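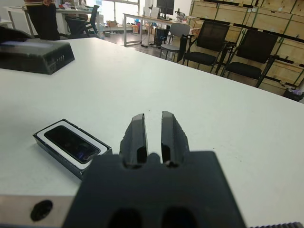
Drorker to Open Repair and Parts Counter at Grīnberga Street Depot in May

Service will cover kitchen appliances up to 15 years old; drop-off hours extended on Wednesday evenings

Drorker, the household appliance repair company, will open a walk-in repair and parts counter at its Grīnberga Street depot in May. The counter will accept small and mid-size kitchen appliances from any manufacturer and will sell used and new spare parts directly to the public for the first time.

Until now, customers have had to book a pickup by phone or leave items with one of the company's partner stores. Those options will stay in place. The new counter is meant for people who would like to bring an item in themselves, talk to a technician before paying for anything, and get a written estimate the same day.

"Most of the calls we get start with the same question, which is whether the thing is worth fixing," said Naheed Marwat, managing director of Drorker. "That is hard to answer over the phone. If someone can put the mixer on the counter, we can usually tell them in a few minutes."

The depot holds 1392 part lines in stock, including door seals, drive belts, thermostats, switches, carafes, blades and power cords. About a third of the shelving was moved over the winter to make room for the counter and a small waiting area. Parts taken from scrapped appliances will be sold at a lower price than new ones and will be marked as used on the label and on the receipt.

What the counter will accept

Customers can bring in coffee makers, toasters, toaster ovens, stand mixers, hand mixers, blenders, food processors, kettles, slow cookers, rice cookers and countertop microwaves. Appliances up to 15 years old will be accepted for repair. Older items may be brought in for an estimate, but Drorker does not guarantee that parts can be found for them.

The counter will not take refrigerators, ranges, dishwashers or washing machines. Repairs on those will continue to be done in the home, by appointment. Gas appliances of any kind cannot be brought into the building.

Items should be empty and reasonably clean. Removable parts such as bowls, lids and trays should come with the appliance if they have anything to do with the fault. Customers who still have the manual are welcome to bring it, but it is not required.

Prices and turnaround

An estimate at the counter costs $10. The fee is taken off the bill if the customer goes ahead with the repair. If the technician decides that the appliance cannot be repaired, the fee is refunded.

Repairs using parts already in stock will be completed within seven working days. When a part has to be ordered, the customer will be given an expected date before agreeing to the work and may cancel at no charge if that date is missed. Items not picked up within two months of a completion notice will be recycled.

All counter repairs carry a six-month warranty on labor and on any new part fitted. Used parts fitted by Drorker carry a three-month warranty. Used parts sold over the counter for home fitting can be exchanged within two weeks if they are faulty.

"We have priced the estimate so that it covers the technician's time at the bench," said Valdis Vasiliauskas, who oversees workshop operations. "People should be able to find out what is wrong without spending more than the appliance is worth."

Parts supply

New parts will be supplied mainly by Grondico, a wholesale distributor that has worked with Drorker on in-home repairs. Under an expanded agreement, orders placed before noon will be delivered to the depot the next working day when the part is in Grondico's regional warehouse.

"Belts, seals and switches make up the bulk of what repair shops ask us for, and these are rarely expensive parts," said Şükran Tekin, account manager at Grondico. "The delay has usually been in getting them to the bench. A daily delivery takes care of much of that."

Drorker will also take in broken appliances as donations. Working parts will be removed, tested and added to the used stock, and the remaining metal, plastic and wiring will go to a licensed recycler. Donors do not need an appointment and will not be charged.

Staff and training

Tarmo Mägi has been named counter supervisor. He joined Drorker as a field technician and has spent the past four years repairing ovens and ranges in customers' homes. Two technicians from the existing workshop will move to the counter, and the company is hiring for one further bench position and one part-time parts clerk. Applications can be made in person at the depot or by mail.

A series of short evening classes is planned for the fall. Topics will include replacing a power cord, descaling a coffee maker and reading a parts diagram. Class sizes and fees will be announced later in the summer.

Hours and access

The counter will be open Monday through Friday from 8 a.m. to 5 p.m., with hours extended to 7 p.m. on Wednesday. It will be closed on weekends and public holidays. The entrance is on the side of the depot facing the parking lot, where spaces will be marked for short-term drop-off. There is a ramp at the door, and staff can bring heavy items in from a car on request.

Customers with a pickup already booked do not need to change anything. Gift cards and service credits issued by Drorker can be used at the counter for estimates, repairs and parts.

About Drorker

Drorker repairs household appliances in customers' homes and at its Grīnberga Street depot. The company also sells spare parts to independent repair shops.

Media contact

Mārtiņš Avotiņš
Communications, Drorker
Grīnberga Street depot, front office
Inquiries are answered on working days between 9 a.m. and 4 p.m.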